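December 2, 2020
Kerkham account, notebook entry. Social test, second round.

Picking up from the caption work. Thaís finished tagging the back catalog of posts last night, so the sheet now has all 248 with topic, format, length of caption and reading grade. Column G is still blank for the carousel posts. I left it blank; the grading tool chokes on text split over several cards.

Setup for this round: 4 caption variants on the same post about pump seals. A is the copy Kerkham approved in the spring. B is A with the jargon removed. C opens on a question. D is B cut to 40 words. Each variant gets served to 1,000 people from the engineering-student segment, same budget, same hours. Link goes to the Onyeka landing page with a separate tag per variant.

Measures, in order of weight: completed reads on the landing page, saves, comments that ask something on topic. Likes are logged and ignored.

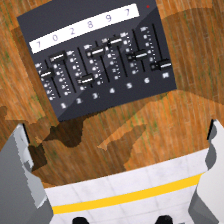 Why are we counting saves ahead of comments? Saves tracked completed reads closely in the first round, and comments were mostly people tagging friends.

Problem found before launch: tags for B and D were identical in the Gendberg scheduler. Shafiq Khan caught it while checking the preview links. Fixed in the scheduler and in the sheet. The old tag is retired – do not reuse it, the dashboard caches the name and will merge the rows.

Second problem, not fixed. The landing page counts a read as complete when the footer loads. On a tall phone the footer loads early, so short pages look better than they should. Thaís suggests a time floor on top of the scroll event. I agree, but it needs a change on the Onyeka side and their queue is closed to us until later in December. For now, report phone and desktop separately and make no claim from the phone figures alone. 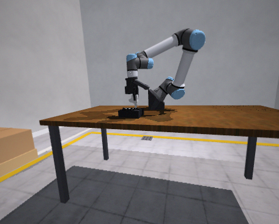 The same limit applies to the first-round numbers, which went to the client without the split. I will rerun that table and send a corrected page before the next call.

Premimus wants to reuse the variant template for their hiring posts. Fine with me, provided they take the fixed version of the sheet and change the segment field. Their audience is working technicians, so the reading-grade target should be set again from scratch.

Open:
– Kerkham sign-off on C. Their legal reader objects to the question mark in the first line.
– Shafiq to export raw scheduler logs after launch, one file per variant.
– Decide on column G. Either grade carousels by hand or drop them from the comparison.
– Thaís Falcão has edit rights on the sheet; everyone else comments only.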